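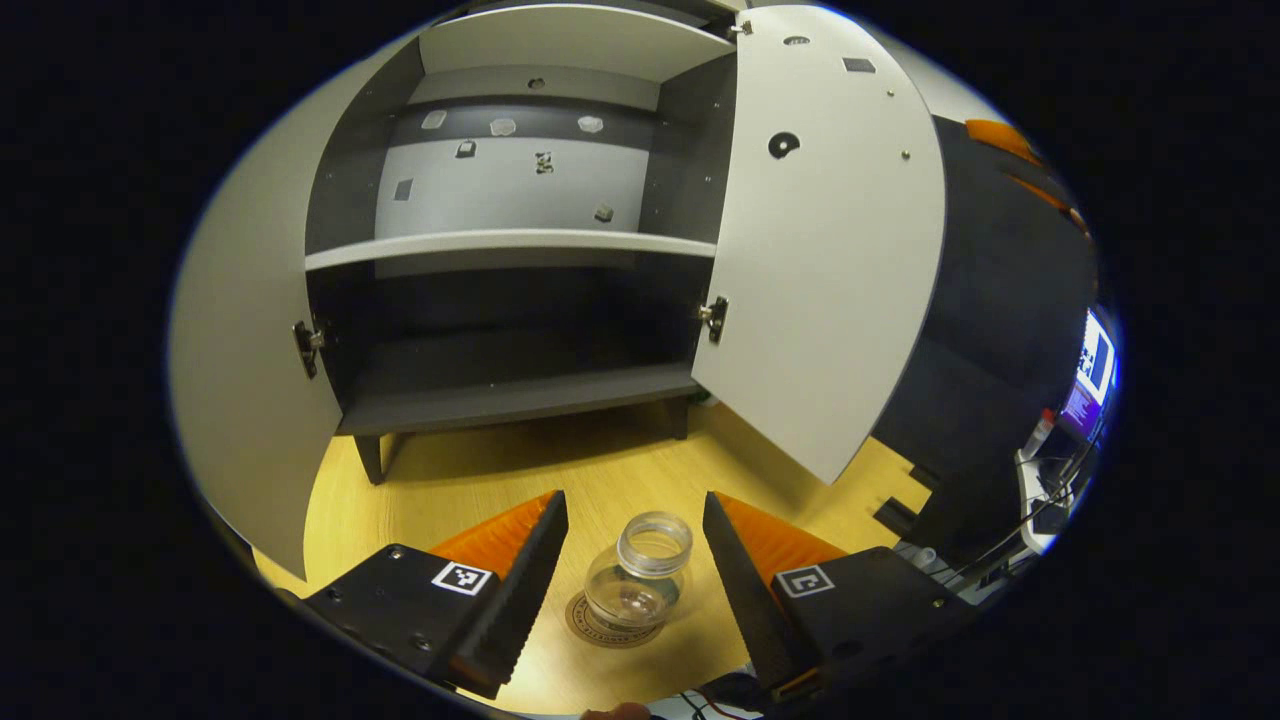

The jar, the coaster and the cabinet, doors open.

2023-07-04

Another day of teaching by hand. Selim Kılıçarslan has us down for 300 goes at the jar by the end of the week, and I did 19 before my wrist began to complain. You hold the gripper, squeeze, lift, put the jar on the shelf, let go, start again. The arm at Songate is meant to pick all this up from the recordings. We'll see.

Barış says 1,225 was enough for the cups in December. Enough for what, I asked, and he went off to make tea. I watched that arm in December. It did the cups nicely until somebody moved the table a bit, and then it shut its fingers on thin air and carried the air very carefully to the rack.

My trouble is that I don't do it the same way twice. Some goes I come in from the left, some goes I dither, and once I sneezed. Selim says variety is good for it. Last month he told us to be consistent, so I wrote both down in the back of this book.

Glass worries me more than cups did. I've asked for a plastic jar for the first day on the arm. No answer yet. Jar again tomorrow, then the doors, which I am dreading - the right one especially.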